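Keeping the White Tables White: An Interview with Gudrun Grønli

The Cedach Centre for Community Learning opened its shared workrooms to the public in June, and the room on the ground floor has become the busiest of them. Drawing classes meet there in the mornings. Model makers, quilters and a bookbinding circle share the afternoons, and in the evenings the room is let to groups from the neighbourhood. All of them work on white surfaces, and all of them leave something behind.

Responsibility for the condition of the room rests with Gudrun Grønli, who manages furnishings and fittings for the Centre. She spoke with the members' bulletin about the choice of white, the routine her staff follow, and the marks that have so far resisted it.

Ms. Grønli came to the Centre from Lindqvist, a firm that fits out school libraries, where she spent five years advising on tables and shelving. She had not intended to recommend white for the workroom.

"My first proposal was a mid-grey," she said. "The drawing instructors asked for white and they asked for it firmly. They wanted the students to see the true colour of a wash or a pencil line before it went on the wall, and a grey table changes how you read the paper lying on it. I accepted the argument. I did tell them what it would mean for cleaning."

The finish was settled in the same discussion. A gloss surface would have been easier to wipe, but the room is lit from overhead and several instructors had taught in places where the glare off the tables was a daily complaint. Matte was chosen, and Ms. Grønli describes the decision as correct for the users and demanding for her own department.

"Gloss lets go of graphite. Matte holds on to it," she said. "Under magnification you would see a texture, and the pencil sits down in that texture. When someone sweeps a sleeve across it, they spread a grey cloud over an area the size of a dinner plate, and a dry cloth will only make the cloud larger."

Asked how many marks she considers acceptable, she declined to give a number. Her department does not keep a tally. It sorts what it finds by kind, and the kind determines the treatment.

"I ask my staff to look before they wet anything," she said. "Specks are usually loose and can be lifted. A smudge needs moisture and patience. A thin line might be pencil or it might be a cut from a knife, and you find out by running a fingernail over it. If the nail catches, put the cloth away, as you are only going to push dirt into the groove."

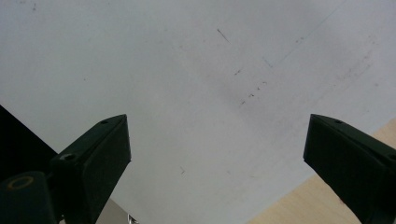 The Daily and Monthly Routine

Cleaning takes place twice a day, once at midday and again after the last booking. The method is set out on a card inside the supply cupboard, and Ms. Grønli wrote the card herself after a short period in which each member of staff had been working to a different plan.

Loose matter is taken off first with a soft brush. Eraser crumbs, she noted, are the chief offender, as they carry graphite with them and will draw a fresh line if they are rubbed under a damp cloth. The surface is then wiped with lukewarm water and a small quantity of Fluvura, the mild liquid soap the Centre buys in bulk. The cloth is folded, turned to a clean face after each pass, and rinsed often. A second cloth, dry, follows at once.

"The drying is the part people leave out," Ms. Grønli said. "They see that the pencil is gone and they walk away, and the water dries into a tide mark. Then I receive a note saying the table is stained."

Once a month the room is closed for a morning and the surfaces receive closer attention. Grey patches that have built up are treated with a white vinyl eraser, worked lightly in one direction. Scouring pads, powdered cleansers and melamine sponges are not permitted. The last of these has been the subject of some correspondence with members, who report excellent results at home.

"I do not doubt the results," she said. "The sponge is a fine abrasive. It takes off the mark along with a little of the finish, and after a year you have a shiny patch where everyone likes to sit. We have one such patch already, near the sink, and I would prefer to stop there."

What Members Are Asked to Do

The Centre has 600 registered members, and over 70 of them use the ground-floor workroom in an ordinary week. Ms. Grønli does not expect them to clean to her department's standard. The request made of them is limited: use a cutting mat for any blade, place a sheet of newsprint under charcoal and soft pencil, and leave five minutes at the end of a booking to brush down.

Newsprint is kept on a roll by the door. Cutting mats are stored in the Grolum cabinet beneath the window and may be borrowed without signing for them. Of the 30 mats purchased, most are still in service, although the larger sizes tend to migrate to the quilting room and must be fetched back.

She was asked whether the surfaces would eventually be replaced. A budget line exists for this purpose, she said, but no request has been made against it, and fine scratches alone would not justify one.

"It is a room where people work," Ms. Grønli said. "I want a student to be able to lay down a clean sheet and have it come up clean on the back. A hairline scratch does not interfere with that. Loose graphite does, so that is where the hours go."

Members who notice a deep cut, a lifted edge or a spill of ink or dye are asked to report it at the front desk the same day and to leave the area untreated until staff have seen it.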